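Darren Tunstall
Spare room thread, because I said I'd do one in June and it's still June, so there 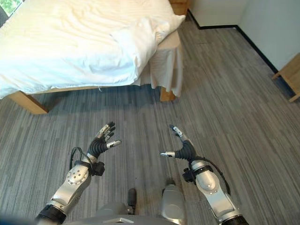 White duvet on, stripy grey carpet staying.

1/ So the spare room. My sister-in-law and the kids are coming for a couple of weeks and up until this morning you couldn't have slept a cat in there. It was the room where things went. You know the one. Everybody's got one.

2/ Started at 7 am with a coffee and a lot of confidence. By 9 I was sitting on the bed reading old Brundisley town maps I found in a shoebox. Great maps. Terrible use of a morning.

3/ Anyway, the bed! It's the Waseo one, the pale wood with the chunky legs. Bought it second-hand for $267 from a bloke out past Mudaliar who helped me get it on the roof racks and then waved for a really long time as I drove off. Best money I've spent on furniture, and I've spent some dumb money on furniture.

4/ A few people asked last time about the bed skirt. Yes I own a bed skirt. I thought they were a nanna thing too. Then I had a suitcase, a fan heater and a box of Christmas lights to hide and suddenly I was very interested in bed skirts.

5/ Tip if you're putting one on by yourself: do it before the mattress goes back. I know that sounds obvious. It was not obvious to me, at 10 am, with my cheek pressed against a mattress and one arm underneath it.

6/ I like it hanging loose in folds. Mum irons hers. Mum also irons tea towels, so we're different people.

7/ The duvet (doona, whatever, I grew up with both and I refuse to pick a side) is the plain white one. I had a whole plan with a mustard cover and then the mustard cover came out of the wash looking like soup. White it is. White goes with everything and you can bleach it after the kids have had toast in there.

8/ And no, I don't do hospital corners. It gets shaken out and spread over and that's the bed made. A few wrinkles never kept anyone awake.

9/ OK the carpet. I've been rude about this carpet for years. Charcoal, slate, light grey, all in long streaks, like someone dragged a wet brush across the floor. When we moved in I got a quote to rip it up and then the hot water system died and that was the end of that.

10/ But with the white bedding and the light wood? I've come right around on it! It hides everything and it makes the rest of the room look like I chose it all on purpose. I'm keeping it. Please screenshot this so my wife has it in writing.

11/ Skinny black baseboard also stays. I wiped along the whole thing with an old sock on my hand, highly recommend the sock, you can get right into the corners. Black shows dust like you wouldn't believe. What colour doesn't, though. Grey I suppose. See post 10.

12/ Walls are plain white and I'm leaving them alone for now. I've got a print I like from the Stutanum market, $60 framed, but it needs a bigger wall than I first thought and I'm not putting a hole in anything until I've lived with it leaning in the hallway for a bit.

13/ Best bit of the room is still the window. All green out there at the moment and you get the leaves first thing when you wake up. I slept in there once when I had a cold and nearly didn't move back.

14/ Still on the list: a lamp, a few hooks for coats, somewhere for the kids to put their books that isn't the floor. If anyone local is getting rid of a small lamp, message me. I'm not fussy about colour, I'm fussy about the ones with the switch halfway down the cord behind the bed.

15/ Replying to a couple of you in one go: 33 litres is the size of the tubs I use for linen, they come with the clip lids, and yes they fit under the bed with the skirt down. I've got 2 and could use another.

16/ Right, off to find wherever I put the spare pillowcases. They were in my hand at lunch.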